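Open Day at the Rodrigues Building, Basholm

I'd been meaning to get over to Basholm for ages, and in July I finally made it to the open day at the Rodrigues building (it went up in 1950 and still has the original stairs, lovely things!). Sowmya Iyer showed our group around, and she's so quick on her feet that I was half a flight behind the whole way.

My favorite stop was the second floor. I'm a sucker for pretty kitchen stuff, and the fern print with those little orange blotches had me wondering if I could get away with it at home.

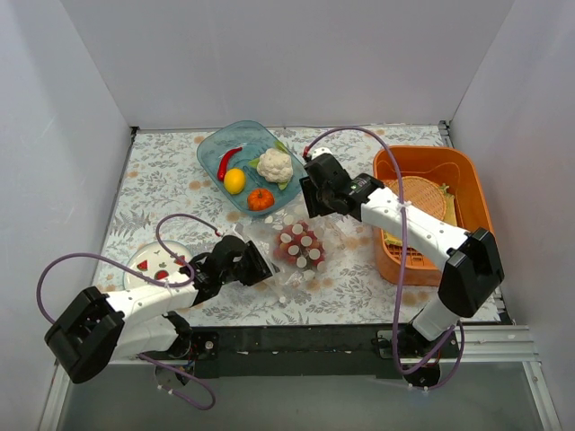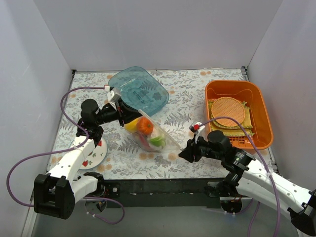

Clear plastic bags and a teal tray both times – and I want that tray for my own counter. The strawberry plate next to the second one is sweet too, and my aunt would fight me for the woven sieve in the orange basket.

Lunch and getting there

We took the bus from Bonach, which drops you 2 blocks away. Lunch was lentil soup and a roll in the courtyard, and I ended up sharing a bench with Aravind Iyengar, who'd come over from Brorberg and had strong feelings about the soup (needs lemon, he said, and he was right). The guest book was up to almost 189 names when I signed it. Bring a sweater, the stairwell is chilly even in summer.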